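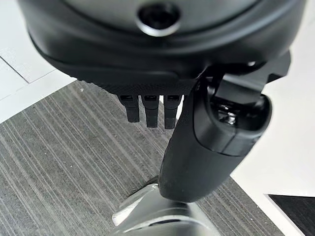 Black on gray, up close.

I've been hand-washing my dishes for 6 years now and I'd like to make a case for it, even though I know how that sounds. My friends in Udville think I've lost it. They all own dishwashers, they all love them, and they all have opinions about how you load one (forks up! forks down!), which is kind of my point. I have never once had an argument over a sponge.

It started when the machine in my old place quit and the repair quote came in at almost $600. I said I'd think about it. I'm still thinking about it, I guess. In the meantime I found out I like those twenty minutes after dinner — warm water, radio on, phone in the other room where it can't get at me. 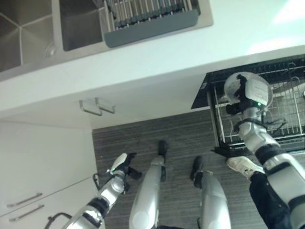
Double sink, drying rack, dishwasher drawer pulled out.

My neighbor Léonie Ferrand grew up in Baudry with five brothers, and she says the sink was the only place in the house where anybody told the truth. You're side by side, you're both looking at plates, and stuff just comes out. I believe her! My sister told me she was moving to Testirden while drying a colander. I don't think she'd have said it across a table.

Now, I know the water argument, so please don't email me. A full machine probably does use less than I do, and if you've got four kids and a job that starts at 6 in the morning, run the thing twice a day and enjoy your couch. I'm talking to the people who live alone or in twos, who wait until Thursday's worth of mugs has piled up and then eat cereal out of a measuring cup.

Try it for a week. Wash the plate when you're done with the plate. Get a decent rack and a towel you don't hate, and ask whoever's hanging around to come dry.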